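Community Help > Home & Decorating > Colour and Paint

How do I stop a red table taking over the whole room?

November, posted by Kourosh Ansari

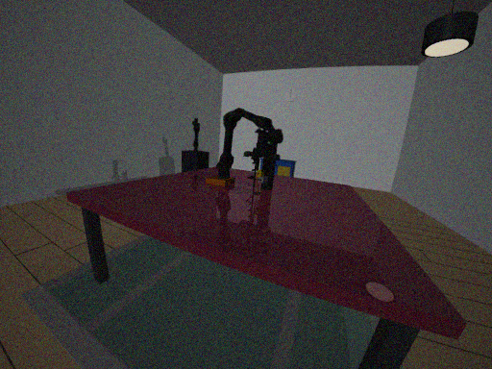

We moved into our new place in Zindville last month and I'm finally getting to do the dining room, which I've been looking forward to for ages! The walls are a tired cream and I want something with a bit of life in it. The trouble is that I'm set on a big glossy red table, and I do mean big, the sort that fills much of the room. I love how blue looks against that red, like the blue and yellow thing standing towards the far edge there, so my first thought was blue walls. My sister says it'll look like a children's ward. I've got 2 sample pots, a dusty blue from Grarus and a mushroomy one from Temba, and I can't pick. Any ideas very welcome, the bolder the better.

Answer 1

Go for the blue! Just not a bright one. We had a red kitchen table for years with a greyed-off blue behind it and it was lovely, especially in the evening with the lamps on. Paint your samples on big sheets of lining paper and move them about the room for a few days, because cream showing round the edges will fool your eye. Put one right behind the table at sitting height. Gloss bounces colour back on to the wall, so your mushroom could go quite pink near the tabletop (mine did, and I rather liked it, but it's worth knowing before you buy 3 tins).

Also have a think about the ceiling. If it's low, take the wall colour up and over, it's brilliant in a small room.

Answer 2

white. you can't go wrong with white

Answer 3

I'd use both pots! Mushroom on the three plainer walls and the blue on the chimney breast if you've got one, or inside an alcove. Then pick up a little yellow somewhere, a cushion or a jug, and stop there. Which way does the room face? North light makes dusty blues look very chilly and I'd want to know that first. I did ours in Fivell matt and it needed two coats over cream, three by the window.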